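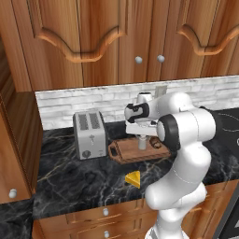 Sevim Uysal thinks I should stop blaming the burrs. She read my last entry over lunch and wrote in the margin that a grinder can only be as even as what gets fed into it, and had I looked at how the beans were sitting in the hopper? I hadn't, so that was my morning gone (happily, I should say, I do love a hopper).

July 12, 2023. Bench grinder, the Kuseck, with the Provunent burr set still in from before.

Sevim's idea is that when the hopper gets low the beans start to hop around instead of being pushed down by the ones on top, and the grind drifts coarser near the end of a batch. So I ran it both ways. First a full hopper, drawing off 10 doses one after another without touching the collar, then the same again with only a single dose dropped in each time and the lid on. Same bag, the Awad medium roast, so we aren't comparing apples and oranges.

The full hopper gave lovely steady shots until the last few doses, and then the flow sped up and the cup went thin and a bit sour. Single dosing was steady all the way through, but the whole lot ran faster than the full hopper did, and I had to take the collar finer by two clicks before it tasted like anything. Point to Sevim, mostly. I'm still a little suspicious of the burrs, and I'm leaving that in writing so I can gloat later or eat my words.

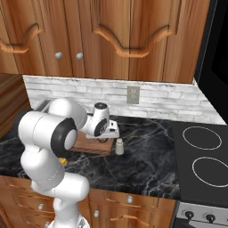
Reynaldo asked whether a weight on top of the beans would do the same job as a full hopper. I like this very much! Eduardo has a steel disc left over from the old tamper trials and says it's a snug fit in the throat, so that's the next thing to try. Please nobody use it for tea before I get to it.

Other bits, while I remember. The Disus scale is drifting again. It read 402 with the 400 gram check weight on it, and then was fine after I switched it off and on. I reweighed the doses on the small scale to be safe and they were good, but the November batch notes were all done on the Disus and I'd like to go back through those with a kinder cup of coffee in hand.

Shot counter on the test machine rolled past 2000, so the group gasket is due. Pacita has the spare in her drawer, the thicker one. Backflush before and after, and leave the portafilter out overnight so the new rubber isn't squashed right away.

Beans left: one bag of Awad, opened, top shelf, clip on it.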